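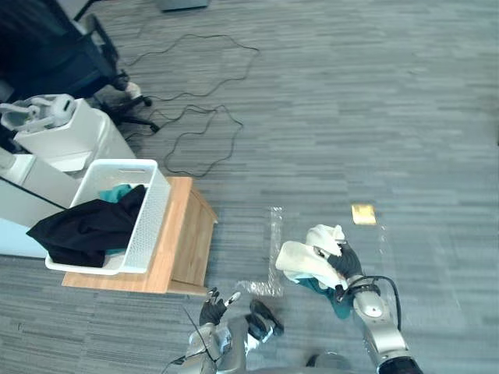
Laundry basket, side table and grey carpet in one of the furnished bedrooms at Fladholm

Clothes and linen swap moves to Fladholm

01/09/2026

The clothing and bedding swap run by Pruvura will move to the Fladholm residence this autumn, after the lease on its old shop in Bassey Road came to an end. Sorting has already begun in the furnished rooms on the ground floor, and the first open session is planned for later this month.

The swap takes in clean clothing, bed linen and towels and passes them on free of charge to residents and to anyone living nearby. Between May and the closing of the shop it handled almost 700 items, most of them T-shirts, children's clothes and single duvet covers.

Oluwatosin Babalola, who runs the swap, said the old shop had never had enough flat surfaces. Bags were opened on the counter, and anything that needed folding had to wait until the last visitor had left.

"We were folding on our knees half the time," she said. "At Fladholm we have proper rooms with beds and tables in them, and a door that shuts. You can leave a job half done and come back to it."

The rooms were previously let to short-stay guests and will keep their furniture. Six are being lent to the swap until the end of the winter. Three of these will be used for sorting and folding, and the others for storage. The Judo club, which has the hall at the end of the corridor, will keep its present hours and its own entrance.

Items handed in should be washed and dry. They can be brought in bags or boxes, and bags will be given back on request. Shoes, pillows and electric blankets cannot be accepted. Coats are welcome from the start of next month, when the rails from the old shop will be put up again.

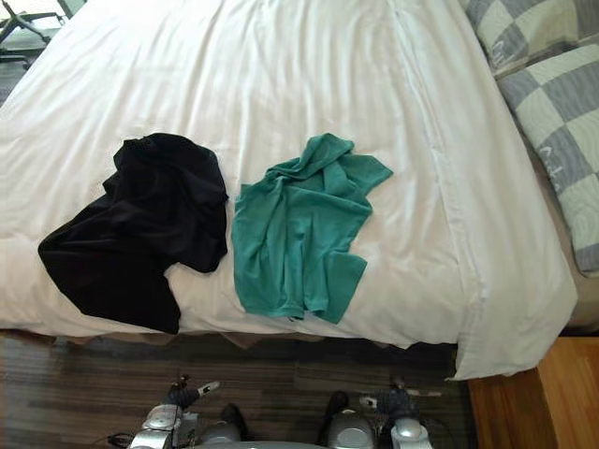 Folding and checking will be done by hand, one garment at a time, before anything goes into storage. Each piece is looked over for holes, missing buttons and worn seams, then folded and put with others of its size. Dark clothes are the slowest to check, according to Patricio Pastor, who is in charge of the sorting rooms, and he likes them spread on something pale. The beds suit him for that reason: a black garment and a teal-green one side by side on a white duvet are easy to tell apart, creases and all, and the bed is wide enough to turn them over without clearing anything away first.

Pastor said that pieces with small faults would be kept – a loose hem or a lost button is not a reason to turn something down. These will go to a mending table, where visitors can use needles and thread or ask for help. Anything too worn to pass on will be cut up for cleaning cloths.

Visitors may take up to 9 items at each session. There is no need to bring something in order to take something, and names are not recorded. Larger requests, such as bedding for a family moving into an unfurnished flat, should be made to Babalola at the desk so that they can be packed in advance.

The residence has asked visitors to use the side gate, where there is a ramp, and not to park in the turning area. Pushchairs can be left in the corridor outside the sorting rooms.

Opening hours will be posted on the door at Fladholm and in the window of the old shop once they have been agreed. Until then, donations can be left at the residence's front desk during the daytime, marked "swap".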